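Section 7. When the arm stops and will not let go

Most of the time your Trullside will tidy a living room without any help from you, and you can get on with your coffee. Once in a while, though, it will take hold of something soft, stop partway through the lift, and show fault 522 on the tablet. We call this a grip hold. It can look alarming the first time, with both arms out over the furniture and nothing moving, so please read this section through before you need it.

A grip hold means the wrist has felt more pull than it expected and the controller has locked the joints where they are. The motors are still powered. Please treat the arms as live until you have finished step 4.

CAUTION: Never pull on the item while the gripper is closed. The wrist may read your pull as a slipping load and squeeze harder.

To clear a grip hold

1. Stand to the side, at least one full arm's length away, and ask everyone else (pets too) to leave the room.

2. Press Pause on the tablet and wait for the steady amber light. If the light keeps blinking, go straight to the red stop button and skip to step 5.

3. Look over the cables between the wrist and the elbow. They should hang freely and not be caught around a joint or under a cushion. Look at the floor as well – shoes and loose cords near the base are worth noticing now, while everything is still.
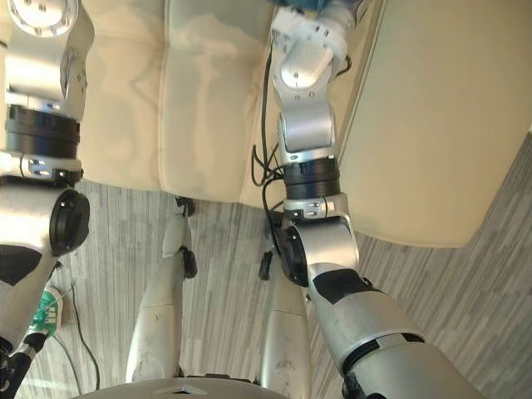 Marlene Coutinho: On ours, the amber light came on but the wrist still crept down a little when I leaned in to look at the cable. I would tell people to keep their hands back until the release is finished, even if it all seems quiet.

We agree with Marlene, and we have moved the warning about live arms up to the top of the section for that reason. A small amount of settling is normal after Pause. Keep your hands, hair and sleeves clear of it.

4. Choose Release Slowly. The gripper opens over a few seconds and the item drops, so don't worry if it lands on the floor.

5. If you used the red stop button, the gripper stays shut with the power off. Turn the release knob on the wrist toward you until you feel it click, supporting the arm from below with your other hand.

6. Clear the floor around the base. Move shoes, toys and lamp cords well out of the way.

7. Put the cushion back on the sofa yourself, then choose Resume Watching. The arms will return to a low position before the next try.
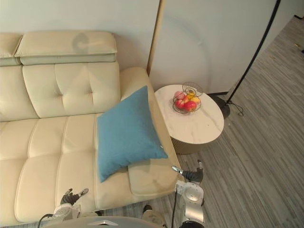
Photo: Rosimeire Bezerra / Cidel

Note: Sewn-in tags and loose piping are common causes of fault 522. If the same cushion sets it off twice, add it to the Leave Alone list under Settings and let the robot work on something else.

If the tablet shows 921 instead, the wrist has lost its force reading altogether. Do not resume. Switch off at the base, leave the robot where it stands, and call Grunberg Service, extension 3574.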